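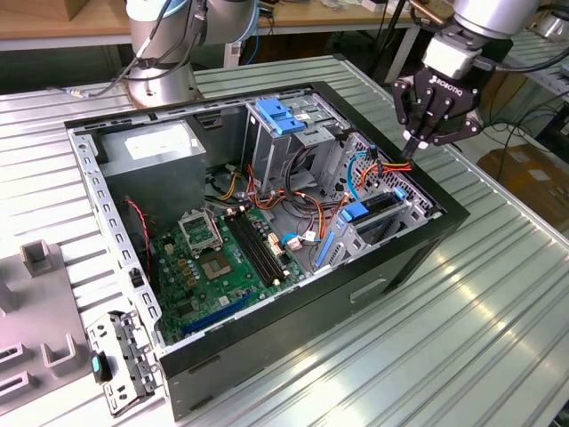
Two arms, one old desktop tower, side panel off.

Killside: two-arm PC teardown and rebuild data

Killside is a shared-workshop build: two robot arms bolted to ribbed aluminum tables, learning to take desktop computers apart and put them back together. I'm Dušan Begović, and I've wanted to make this since the first time I skinned a knuckle on a drive cage. It's finally at a point where other people can play with it!

What's in the release
Breleo (the first set) has 974 teleoperated episodes. Doucette (the second) has 2,080, with more cable work and far fewer of my early fumbles. Each episode holds joint positions for both arms, gripper opening, the fixed view, the wrist views and a one-line task label. Everything is stored at 27 frames per second, and timestamps share one clock.

Tasks
- move power wires out of the way
- unplug and replug SATA cables
- release a drive carrier and slide it out
- seat a memory module
- open and close the CPU socket lever

The memory and socket tasks start with the board bare, so you get a clear look at the slots and the contact pins before anything goes in.
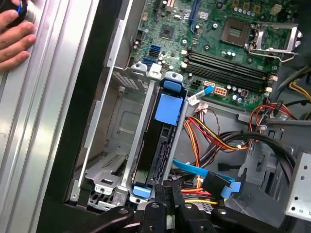
Cables are the fun part, and also the hard part. A drive cage stays where you put it, but a bundle of red, yellow and black wire springs back the moment you let go, and it never springs back the same way twice. I kept the episodes where a grasp slips — they're labeled "retry" and I think they're some of the best data in the set.

Getting started
Unpack the archive, then run zoltus check on the folder. Zoltus is our small loader and viewer. It reads episodes one at a time, so a laptop is fine. A full check takes about 2,000 seconds on mine.

Known problems
- Left wrist video is missing from a few Breleo episodes recorded in March. The loader skips them unless you pass --keep-partial.
- Some frames show people's hands. Filter on the "hands" flag if you don't want them.
- Gripper force is uncalibrated. Treat it as relative.

Last updated Monday, May 23, 2022. Bug reports and loader patches are very welcome, and please include the episode number.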